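Setting Up the Wrist View on the Havano Cell: What We Changed and What We Still Doubt
Student project report, Feb 9, 2022
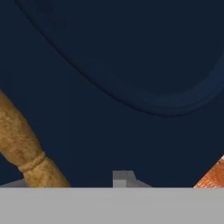 1. What the project was supposed to be

Our assignment was to take over the simulated Havano cell from the previous group, get it running on the lab's machines, and leave written setup notes. The cell is one arm with a two-finger gripper, a tabletop, a dark blue backdrop and a few loose objects to pick up. It runs in Raltus, the simulator the course uses. The handover notes said the cell was "calibrated and ready." We decided to check that before building on it, and most of this report is about the checking.

The render at the top is from the wrist view. The flat light gray part along the bottom appears to be the gripper's own body, and the small block rising near the middle is likely a fingertip. The tan cylinder with the raised ring comes in from the left. Only a corner of the orange-brown object shows at the far right. Most of the rest is navy.

2. The wrist camera mount

The camera is attached to the gripper by a fixed offset in the cell file. The old notes give the offset but no source for it. We could not find a drawing, a measurement or a script that produced the number, and we suspect it was moved by hand until the picture looked good.

The gray band takes up a little under a fifth of the image height. It might be argued that this is useful, as the band gives a fixed reference. We were not convinced. That part of the image carries no information about the objects, and the picking program has to process it every time.

We tried three settings:

Original offset. Gripper body along the bottom, as in the render.
Camera raised 17 mm. Less gripper body, but the fingertip dropped out of view when the hand opened.
Camera raised 17 mm and tilted down. Fingertip back in view, and so was most of the band.

We went back to the original. It is not a good setting, but we had no evidence that either of the others was better, and changing it would have made the earlier group's logs useless for comparison.

3. The fingers

The finger travel limit was set to 80 mm. In the joint test the fingers stopped well short of that every time. The cause was a second limit in the Jadis controller file, which overrides the one in the cell file without printing a warning. We set both to the same value and added a line at startup that prints which limit is in force. This is the one repair in the project that we are sure about.

4. Backdrop and surfaces

The curved, slightly lighter rim in the backdrop took more of our time than it deserved. We first read it as the hem of a cloth, then as the lip of a bowl. The part is listed in the cell file only as "bg_02" and its mesh has no comment. We left it alone. Anyone who plans to train a detector in this cell should find out what it is first, because a smooth curve that size could be picked up as an object edge.

The speckled textures on the cylinder and the orange object are another doubt. They are rough and easy to tell apart from the navy. Real objects under lab lights may not be so helpful, and we would not claim that a detector that works in here works anywhere else.

5. Test runs

We ran 700 pick attempts after the limit repair, using the Lo planner with its default settings. The planner reported success on all but 45. We do not fully trust that number. Lo counts a pick as successful when the fingers stop before closing completely, so a finger that jams against the table counts too. We did not have time to write an independent check on object height, and until there is one the success figure should not be quoted in the course summary.

6. Notes for the next group

Check the limits in both files after every update of Jadis. The update in April is expected to rewrite the controller file.

Write down where each offset comes from, even if the answer is "we guessed."

Save a wrist render before and after any change to the mount, with the arm in the same pose. We forgot this for the tilt test and had to repeat it.

Replace the success rule in Lo before running more trials. More runs with the present rule will only give a larger number with the same problem in it.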